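Equipment Progress Report: Bin Picking Cell, Zastville
Prepared by Sibel Eren for the Ogbonna equipment fund
Thursday, August 7, 2025

1. Status

Work in this period covered the pick trials on the existing arm and the purchase list for the second cell. The trials are intended to settle gripper and bin specifications before any large order is placed. Spending to date is $2,326, all of it on gripper fingers, pneumatic tubing and fittings. The arm, controller and table were already on site and are not charged to the grant.

2. Trial setup

The KUKA arm works over a sheet-metal bin with sloped walls, using a parallel gripper with two fingers. Parts of mixed shape are placed in the bin, including a long black block with a grooved surface. The bin is held with bar clamps for now. A bolted fixture is included in the second cell budget.
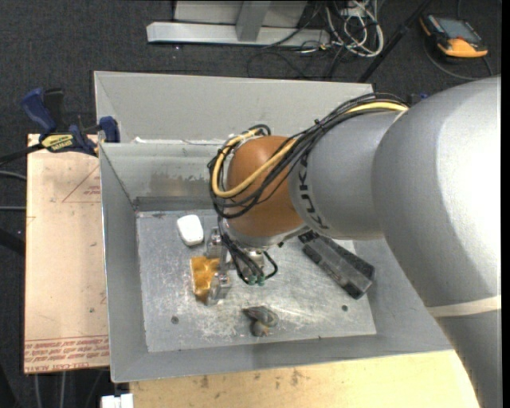
Why is a second gripper being purchased before the second arm?

Gripper lead time is the longer of the two, and the fingers have to be cut to suit the bin depth. Ordering the gripper first lets us finish that work on the existing arm.

3. Quotes received

Jivon quoted $610 per set for hardened fingers. Wura quoted $500 per set for a softer grade, with a longer delivery. Dušan Ďurica recommends the Jivon set on the grounds of wear against the bin floor, and I agree. The $110 difference per set can be met from the fixtures line. Replacement tubing is $70 per kit from either supplier.

The arm quote is still open. We asked for separate prices for the controller, mounting plate and operator training so that training can be moved to a later period if needed.

4. Open items

Cable routing at the wrist needs a proper dress pack, not yet priced. Floor anchoring for the second cell depends on a load figure from the building owner, requested twice.

5. Request

Approval to order two Jivon finger sets, total $1,220, before the September review. The arm order will be submitted separately once the quote is complete.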